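How do we get a musician to play a school benefit without paying him?

Posted by Devlow Parent, 23/05/2024

Our school's service class wants to put on a benefit concert for a well project. One of the alumni plays in a band called Hititz, which my daughter assures me people have heard of. He said "sure, sounds fun" in a two-line email back in March and has since gone quiet. The class has taken this as a signed contract and has already designed the T-shirt.

We have the gym, which holds 1,092 if the fire marshal is in a good mood. We have no sound system apart from the one used to announce lost retainers. The students want to charge 6 dollars a head. I was asked to help because I once ran a bake sale.

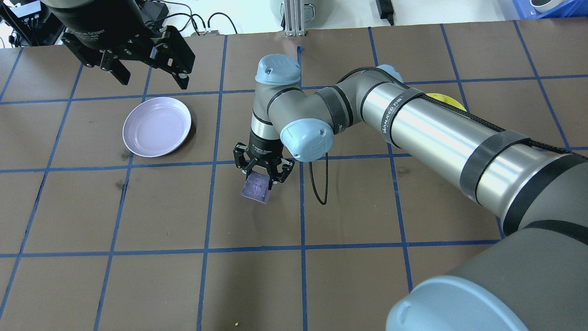
Purple block over the blue-taped grid.

What should I be asking him for, and when? And does the school have to cover anything if he's playing for free?

Ysaline Perrin

I booked acts for the Aubert Hall spring series until I came to my senses. "Playing for free" means he waives his fee. It doesn't mean the drummer does, or the van, or the person who mixes the sound. Write to him this week and ask who handles his bookings. There is nearly always somebody, and that somebody has never heard of your concert.

Then get these in writing, even if it's only an email:

The date, and one backup date.
How many people are coming with him, and who feeds them.
What gear he brings and what you rent.
Whether he's all right with his name on the T-shirt. (Ask before you print. I see you may be past that.)
What share of the door goes to the well project. All of it is the usual hope. After sound rental it tends to be less than all of it.

Six dollars is too low. Your students are pricing it for themselves, and they aren't the ones with money. Charge adults more and let the kids in at six.

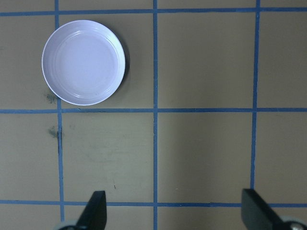

Seating is where school shows go wrong, so settle it before you sell a single ticket. At our first one we sold "general admission" and spent the evening refereeing grandparents. The next year we marked out the floor ahead of time, blue tape running both ways so it made squarish blocks like the ones in the picture, and sent each group to its own block. The tape needn't be perfectly straight. Check with the gym teacher about the floor finish or you'll be hearing about it at graduation.

Broton

Just have the kids do it. Our talent show made 79 dollars and nobody had to rent anything.

Marching Band Dad

Seconding Ysaline on the booking person, but I'd add insurance. Our district wanted a certificate from anyone bringing equipment into the building, and it took 3 weeks to come through. The office will tell you it isn't needed and then need it the afternoon of the show. Ask the district, skip the office.

Also find out what the well group expects from you. Ours wanted to send a speaker, who was very good and went on for longer than the opening act. Put the speaker in the middle, while people still have coats on chairs and can't leave gracefully.

As for him going quiet, musicians do that. Send a short email with one question in it. If you send him a list he'll save it for when he has time, and you'll be back here next spring.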